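# Clearing up: crawfish and blueberries

Page 13 of the Huttunen tables gallery. The gallery shows desks and tables with food or the remains of food on them, at whatever stage of clearing up they happen to be. Captions by Ok-hee Ham, notes by Ok-hee Ham and Seul-gi Gil.
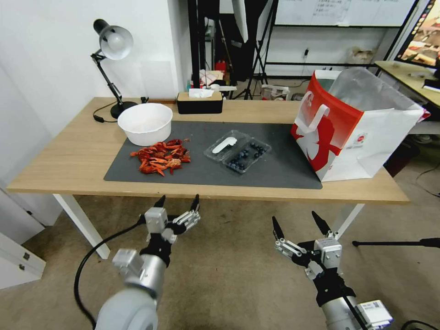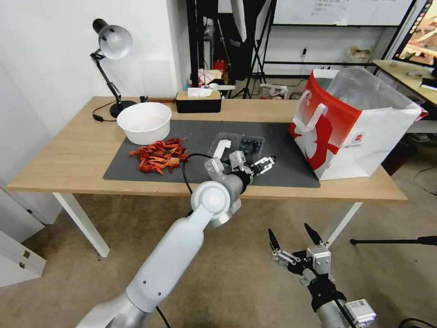 Page last changed: Thu 13 April

**First picture.** Crawfish shells on the dark desk mat, with the white bowl near them. The spoon is in one side of the clamshell and the blueberries are in the other.

**Second picture.** The same desk with the room behind it. There are some small red scraps on the mat to the right of the shells, and the liner is puffing out of the top of the shopping bag.

## Notes on this page

We file by what has to be cleared, so this page sits under "shells and peel" with the pistachio page and the two orange pages. It could have gone under "mixed" on account of the blueberries. Seul-gi wanted it there. I kept it under shells, as that is the word people type in when they are looking for it.

The old page title was "Crayfish." Visitors from the South wrote in to say crawfish, and one wrote in to say mudbugs. The title now says crawfish and the search finds all three.

## Shells

Crawfish shells are light and take up a lot of room for what they weigh. The claws and legs hook into each other, so a pile will hold together better than you would expect when you pick it up from underneath, and then a few legs will drop off the side. The quickest way to move a pile is in large handfuls, followed by a second pass for the small stuff. Trying to get every leg on the first pass takes longer.

Fresh shells start to smell the same day. In a warm room it can be a matter of hours. If the trash isn't going out that evening, double bag them and tie each bag separately. Seul-gi freezes hers in a bread bag until collection day, and this works if there is space in the freezer. At Cerneck Street the building bins are emptied twice a week, so we walk them down.

Don't put crawfish shells down a kitchen drain or a garbage disposal. Shells for stock should be set aside before anybody puts napkins or lemon on them. Once they have been on a desk they are trash.

Claw tips are sharp enough to go through a thin liner. A lined paper bag holds up better than a plastic grocery bag, but paper goes soft at the bottom if anything leaks, so carry it with a hand under the base. It's also worth pressing the liner down against the sides first. A liner full of air looks full before anything is in it, and light things tend to slide off the top of it.

## The mat

A large mat is a good thing to have under a meal like this one. Dark gray is the color I would pick again. Red shell shows up on it, including the small pieces, and on a light wood top those are easy to miss along the grain.

Clean the mat in this order:

1. Take off anything that stands on it.
2. Pick up the big pieces by hand.
3. Sweep the crumbs and scraps toward one edge with a folded tissue or a piece of card.
4. Wipe with a damp cloth and a drop of dish soap.
5. Wipe again with plain water.
6. Lift the mat and check the wood.

Step 6 gets skipped a lot. Liquid runs under the edge of a mat and stays there, and a wood top will show a ring by the next morning. If there is a lamp cord on the desk, move it out of the way before you wipe. It picks up grease and then leaves it on whatever you put down next.

Fabric-topped mats are harder. Boil seasoning is mostly oil and red pepper, and it goes into cloth and stays. We lost a Vurkach mat that way last November. Baking soda left on overnight took out the smell but the orange patch never went. If your mat has a cloth top, lay newspaper over it first.

## The bowl

Several people have asked us about bowls. For shelling at a desk you want one that is wide and fairly low, with something to grip at the edge. A rolled rim is good for this. Plastic is fine. It makes less noise than china and it doesn't matter much if it gets knocked off.

Put the bowl on the side of the hand you throw with. Most of the mess in these pictures, going back through the whole gallery, is from people reaching across themselves. It is a small thing but you can see it on page after page once you start looking for it.

Plastic bowls hold on to the smell of garlic. Wash in cool water first and then hot. Stains from seasoning fade faster if the bowl is left in a sunny window for a day.

## Blueberries in a clamshell

Two-part clamshells are handy because the wet side and the dry side stay apart. With fruit in one side, the other can take a spoon, a fork, stems or a used napkin. They tip easily when one side is heavy, so leave them flat on the table while you work around them and close the lid before you pick one up. If the lid won't snap shut, use two hands.

Blueberries keep for a week or more in the refrigerator if they went in dry. Don't wash them until you want to eat them. Berries that have been sitting next to shellfish should be eaten the same day or thrown out. I know that is stricter than what most people do at home.

If one rolls away, find it. Blueberries stain carpet, and beige carpet worst of all. Blot with cold water, then white vinegar and water, then cold water again. Don't rub. The same goes for red seasoning oil, except that it needs dish soap before the vinegar or nothing will shift.

## Tissues

A tissue box with a wooden lid looks nice on a desk and is a nuisance at a meal with shells in it. The wood takes fingerprints. We keep ours well back and pull out what we need before starting, and put a stack of paper napkins where hands can get at them. Wet wipes are better than either for the last stage. The lemon ones do cut the smell.

Wooden lids can be wiped with a barely damp cloth and dried right away. If the grease has gone in, a little mineral oil over the whole lid evens out the color.

## The lamp

Desk lamps with jointed arms should be moved by the arm and not the shade, especially with greasy fingers. A white shade shows every print. Fold the lamp back before you start the wiping if you can. Angled low across the mat it is useful for finding crumbs, so I usually bring it back for one last look with the room light off.

## Questions we get

*Can I use a picture from the gallery?* Yes, for a class, a newsletter or a web page. Say it came from the Huttunen tables gallery. For print, write to us first so we can send the large file.

*How many are there?* The gallery stands at 279 pictures. Some pages have one picture and a few have a dozen. Pages with no notes are waiting for Seul-gi or me to get to them.

*Why desks?* The gallery started with kitchen tables only. People kept sending desks. They eat at them, so we added them.

*Do you sell the trays on page 9?* No. Those came from Pravex and we don't know if they still make them.

*The search doesn't find my picture.* Try a plainer word. "Shells" will find more than "shellfish," and "berries" won't find blueberries at all until I fix it.

## Changes to this page

- Title changed from crayfish to crawfish. Both words still work in the search.
- Second picture added under the first.
- Note on vinegar corrected. It used to say full strength. Dilute it.
- Cloth mat paragraph moved here from page 11.

## Nearby pages

- Page 11: mats, place mats and oilcloth
- Page 12: pistachio shells, two bowls
- Page 14: oranges, peel on newspaper
- Page 15: oranges, second set

Paper copies of the gallery are in the binder in room 245, on the shelf by the door. The binder is behind the web pages by a few months. If you take a page out to copy it, put it back in number order.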